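May, late morning into evening

Batch notes for the marbled endpapers, Vevport order. Mostly writing this so Duyên doesn't have to call me again while I'm on the bus.

Started the size last night, same as always: carrageenan in the blender with warm water, long rest, cover on. When I lifted the cover this morning it was a bit thick at the bottom of the tray, like pudding, and I had to let it down with another 500 ml before the colors would spread at all. I think the scoop in the Plollon tub is bigger than the old scoop. PLEASE weigh it from now on, whoever is mixing. I've put the little scale back on the shelf over the sink and it has new batteries in it.

Alum: all the text-weight sheets got sponged yesterday and pressed under boards while still a little damp. The heavier ones I did this morning and rushed, and you can see it. Pull one up to the window and there's a pale stripe right where the sponge ran out, and the paint slid clean off there in the rinse. So those go in the wrapping pile, no great loss.

Colors. The Nuten yellow ochre is lovely and I want more of it (a big jar this time, the small ones are a silly price). Three drops of ox gall and it opened up into a nice round spot and stayed put. The burnt umber was a pig. It sank, then it spread way too far and shoved everything else to the edges of the tray, and then for one glorious hour before lunch it behaved perfectly and I made all the good sheets of the day. I changed nothing! My only guess is that the room warmed up and the size warmed with it. Thermometer reading goes in the margin from now on, start of each tray and again at the end.

The white is still a problem. Diễm thinks our tap water is hard and we should buy distilled just for thinning. I'm willing to try that on one jar before we go hauling bottles up the stairs.
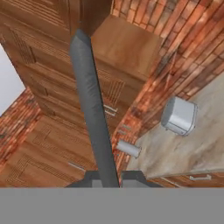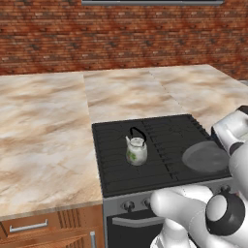

Pattern trials took up the whole afternoon. The customer wants "stone, but quiet," and my first go was a classic small-spot stone pattern, very busy, far too much going on for an endpaper you open a hundred times. Second go I threw bigger spots, left out the black, and dragged the stylus through just once on a long slant. Much closer. What I'm after is the way the countertop in the second picture has beige and cream and tan with soft brown swirling through, all of it near in value so no single vein jumps out at you. On my sheets the brown always jumps. I tried cutting the umber half and half with ochre before adding the gall and that took the edge off nicely – the sheet with the penciled star on the back is that one, and it's the one to match.

Tried the same mix with a wide comb at the end just to see. Looks like bacon. Kept one for the wall.

Paper notes: the stock from Hồ takes color better on the felt side, and it isn't marked, so hold it low to the lamp and look for the smoother face, then lay it down the OTHER way. I got this backwards on the first few and wondered why they looked chalky. Grain has to run with the spine too, so check the pencil arrow before you alum anything.

Also, lay the sheet down from one corner and don't stop. Every time I hesitated I got a line across it. Duyên does this beautifully and I'd like her to do the final run if she can stand a whole day of it. I'll rinse and hang.

Running total on materials for this job is 267 dollars so far, with the ochre not in yet. Invoice reference for Vevport is 2,715, on the clipboard.

To do before the next tray:
Weigh the carrageenan, write the weight on the jar lid
One jar of white with distilled water (Diễm)
Re-alum the heavy sheets properly, both passes
More newspaper strips for skimming, we're down to the glossy inserts and they don't soak anything up
Ask the customer if the pastedown and flyleaf have to match or can just be cousins

Tray is skimmed and covered, brushes are in the left-hand jar. The drying line by the door sags in the middle so keep wet sheets toward the ends until I get a new hook in.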